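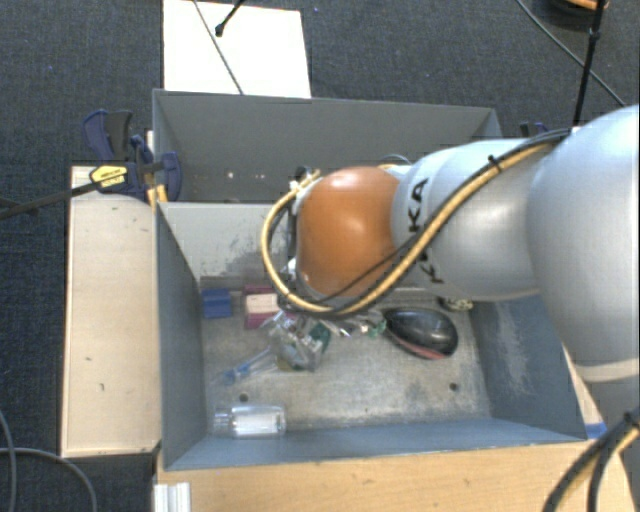 The arm over the bin at Jarnton, with the mouse, the bottle and the rest of the test junk.

March 23, 2022

I said in the last post that I would write up the Privex trial once I'd calmed down. I have mostly calmed down.

For anyone who skipped that post (fair), Privex is a bin-picking kit sold by an outfit called Fourie. You supply the robot arm, the bin and the patience. They supply a gripper, a camera, a small computer with a fan that sounds like a hair dryer two rooms away, and software that is supposed to look at a heap of mixed stuff and work out how to pick it up one piece at a time. The trial costs $1,698, which comes off the price if you buy. Ours lasted 17 days, and I spent the first of them looking for a hex key.

I should say what we want it for. The Jarnton shop takes in mixed returns for a couple of small sellers, and at present the sorting is done by people, mainly Azucena Serrano, who is extremely fast and would like to do something else. So the bar for the machine was "Azucena, but slower, and it doesn't get bored." I thought that was a low bar when I wrote it on the whiteboard.

Setup

The quick start guide is four pages long and one of them is a photograph of the box. Fourie will tell you over email that a longer manual exists. They will then send you the quick start guide again. Kornél Orbán from their support desk did eventually send the real one, and he was good to deal with from then on, so I'm not going to be mean about it beyond this paragraph.

Bolting the gripper on was easy. Running the cables was less so. The kit assumes you have a nice tidy way of getting wires along the arm, and we have a KUKA with a thick yellow bundle riding along the top of it like a garden hose. Every time you plan a move with a lot of wrist rotation you find yourself watching the hose and holding your breath. The software has a setting for this called "cable caution." It goes from low to high. Low appears to mean none. High appears to mean the robot will stand very still and think about cables.

The bin was our own sheet-metal one, and it needs to stay put, because the whole thing depends on the camera calibration and the calibration depends on the bin being where it was this morning. The manual says "secure the container firmly." We used blue bar clamps on a wooden table. Edgars Butkienė came by, looked at them for a while, and asked when the real mounting was arriving. Edgars, that is the real mounting.

Calibration itself takes half an hour if you do it right, and I can also tell you how long it takes if you do it with the calibration sheet upside down. The software doesn't object. It just gives you a robot that believes the floor of the bin is somewhere in the carpet. Luckily the arm's own limits had opinions about this before any damage was done.

What it picks

Boxes, beautifully. Blocks too. Anything small with flat sides and a solid color gets picked up as if there were never any question about it. I have put the same little blue block in the bin so often that I feel we've worn a groove for it. If your life consists of small dry goods in cardboard, stop reading and go buy the thing.

The computer mouse was a pleasant surprise. I used a black one with a red stripe down the side, and I'd assumed that a dark, curvy object would be trouble. The software tends to go for the sides, and it gets a good hold more often than I would first thing in the morning. It did once choose to pick it up by a corner and carry it over the wall of the bin at a tilt, very slowly, like a waiter with a tray he doesn't trust. But it got there.

Long thin things were so-so. When one is lying by itself in the open, no problem. When it's resting against something else, the software likes to treat the pair as one large strange object and go for the middle of it. You can fix this by turning up "separation," which makes the whole cycle slower. You can fix the slowness by turning separation down again.

What it does not pick

Clear plastic. I'll be fair here, because clear plastic is hard for every camera I've ever used, and I don't expect a trial kit to repeal optics. My complaint is with the brochure, where the words "including transparent items" appear in a box with a green tick next to it.

I gave it a clear bottle on its side. With a label on, it found the label, and grabbed at where the label was, and that worked well enough that I got excited and called people over. Then I peeled the label off another bottle and it drove straight past it. As far as Privex was concerned the bin was empty. It put up a message saying "Task complete" and the arm went home to its rest position with what I can only describe as a clear conscience.

Kornél says there's a transparent mode in the next release, due in August. I asked if it could be in the current brochure and also due in August, and he said that was a question for marketing.

Corners are the other problem. Anything that slides up against a wall of the bin is treated as a personal threat. The gripper is wider than you'd like, the bin walls slope, and the software keeps a safety margin you can shrink but not turn off. There is a "nudge" feature which is meant to push things back toward the middle, and it does push things. I wouldn't go further than that. My advice is to use a bin with a bigger floor than you think you need. Ours was the one we had.

The support question

Twice we lost the link between the Privex computer and the robot controller in the middle of a run. The first time it was a loose connector and my fault. The second time I had checked every connector like a man who's been told off, and it still dropped. Gergely Major, who does our electrical work and speaks in very short sentences, swapped the network cable they'd shipped for one of ours. It hasn't dropped again. I mention it in case you're reading this at night with your head under a table. Try the cable.

The log files are good, by the way. Plain text, sensible times on every line, and they tell you why a grasp was rejected in words a person might use. "Too close to wall" came up so often that Barnabás Kiss now says it whenever somebody stands near him in the kitchen. I've used kits at three times the price whose logs were a wall of hex and a shrug.

So are we buying it

Maybe. I know that's a feeble answer after this many paragraphs. For the box-shaped part of our returns it would pay its way, and the software is friendlier than the stuff we looked at last year from the people in Wuvutberg, who wanted to fly somebody out to install it and then fly somebody else out to explain it. I could get a new person running basic picks on Privex in an afternoon, and I did, with Azucena, who then found two settings I'd missed and asked why the arm waits before it lets go of things. (It's the "release delay." It's on by default. I had been watching that pause for over a week and thought it was just its personality.)

Against that, a good chunk of what comes through our door is in clear packaging, and I can't sit there peeling labels off one thing and sticking them onto another.

I've asked Fourie to extend the trial until the new release so I can test the transparent mode on my own bottles. They've offered a discount on the extended warranty, which wasn't the question. If they say yes I'll do a second post with proper cycle times, using a bigger bin, and I'll put the calibration sheet in the right way up.

Comments are open. If you've got Privex running with a narrower gripper than the stock one, please tell me which, and what you did about the mounting plate.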